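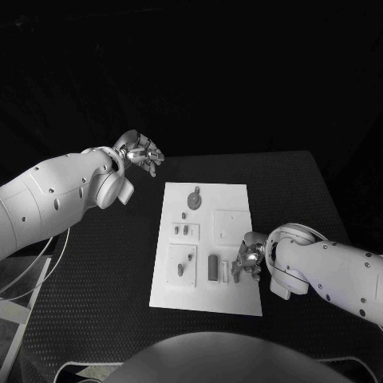 Ovidiu Neagu's comment on the draft was that a hand-off rule with no stop condition is only a preference, and that he would not sign rule 4 until it says what the operator does when both hands are inside the board outline at once. He also wants the word "should" taken out everywhere.

Home | Notebook | Procedures | Archive
Print this entry | E-mail this entry
Reading time: 5 minutes

Bench rules for two-arm parts work, draft 3
December 19, 2025

Worked through the draft against Ovidiu's comments. Most are accepted. Rule 4 is rewritten below, rule 7 is still open. Draft 2 from September is superseded; please remove the copy taped to the Romell cabinet.

Scope. The rules cover bench work with both arms powered and small loose parts on the board. They do not cover arm maintenance, hand swaps, or anything at the Tosov site, where the fence arrangement is different and Crăciun's procedure applies. They sit under the cell risk assessment and do not replace any part of it. If the two disagree, follow the risk assessment and write the disagreement up here.

Rule 1. Board position. The board is set to the tape corners before the arms are enabled. It is not nudged afterward. If it moves during a run, the run is stopped and marked "board moved," even if the part was placed correctly. We have been lenient on this and it shows in the logs. Run 962 was kept as valid with the board rotated enough to see by eye, and the placement errors from that run are still in the summary table. To be pulled.

Rule 2. Start layout. Every run starts from a written layout sheet. The sheet gives the position of each part and which way up it goes. "Same as last time" is not a layout. The operator initials the sheet before enabling, and a second person checks it on the first run of a session.

Rule 3. Reach in. No hands over the table while either arm is enabled. Hold is not the same as disabled. Checked the draft wording with the people who use the cell most and two of them read "paused" as safe to reach in, so the word "paused" is gone from the document. The states are now enabled and disabled, and the stack light is the reference for both.

Rule 4. Shared space (rewritten). Draft 2 said the arms should avoid working over the board together. Revised text:

4.1 One arm at a time has the board. The arm that has the board may descend below the clearance height. The other arm stays above it.
4.2 Clearance height is 72 mm above the board surface, measured to the lowest fingertip with the hand in its widest pose.
4.3 If both hands are below clearance height, the operator presses stop. No judgment call about whether they look likely to touch.
4.4 After a stop under 4.3, both arms are disabled and the layout is checked against the sheet before restart. The run is marked "shared space" and does not count.
4.5 A task that needs both hands low, such as holding a plate while inserting a peg, gets its own written sequence and its own sign-off.

4.2 took most of the afternoon. The wrist position is what the controller reports, so the fingertip height has to be computed from the hand pose, and the hand pose lags when the fingers are moving. Ran a check with a gauge block under the right hand at several finger positions. The worst disagreement between computed and measured height was 16 mm, with the fingers mid-close. The 72 includes that. If somebody fixes the lag, the number can come down, but it is to be re-measured and not adjusted from the desk.
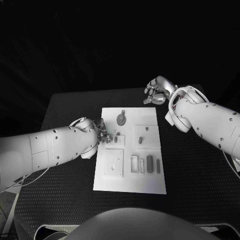

Rule 5 is part visibility. Draft 2 had nothing on contrast and left it to whoever printed the parts. The new text says that any part to be picked must differ clearly from the surface it stands on, in the camera view used for the run, under the run lighting. The gray pieces pass without any work. The cylinder and the upright bar at the lower right of the board can be picked out immediately, while the two open boxes in the same row are the same white as the board and have to be found by their edges. Until we settle on a board color, white parts may stay in the layout as targets, but a run that picks one is logged in a separate column. A dark board was suggested and rejected for now: the gray parts would then have the problem.

Rule 6. Cables. Before enabling, each arm is walked through its full reach at low speed and the operator watches the cable loops. A loop may hang. It may not touch the board or any part in any pose used by the task. If the task changes, the walk is repeated. The check takes a few minutes and people skip it on repeat sessions, so it now has a line on the layout sheet with a space for initials.

Rule 7. Dropped parts (open). Two proposals. Mine is that a dropped part ends the run. The Brostville group lets the arm recover the part if it lands on the board and the layout sheet lists recovery as allowed. Their count is higher as a result, which makes the two data sets hard to compare. Of our 1329 logged runs, the share with a drop is small, but the log does not say where the part landed, so the question can't be answered from what we have. Added a "landed on" field to the form. Leave rule 7 blank in the issued version and decide after the next block of sessions.

On "should": replaced with "must" or deleted. Three places kept as "may," all of them real permissions (white parts in 5, hanging loops in 6, descent in 4.1).

Wording Ovidiu flagged that I have left alone: "operator" for the person at the stop button. He prefers "attendant." The forms, the training record and the labels on the cabinet all say operator, and I don't want two terms in circulation.

To do
Pull run 962 from the summary table and regenerate the plots.
Re-tape the board corners; the left near one is lifting.
Repeat the gauge block check on the left hand. Only the right was done today, and 4.2 stays provisional until both are in.
Send Crăciun the text of 4.3 to compare with the stop wording at Tosov.
Print draft 3 on one sheet, both sides. Font no smaller than the current one.

Print this entry | E-mail this entry
Previous | Next | Back to Notebook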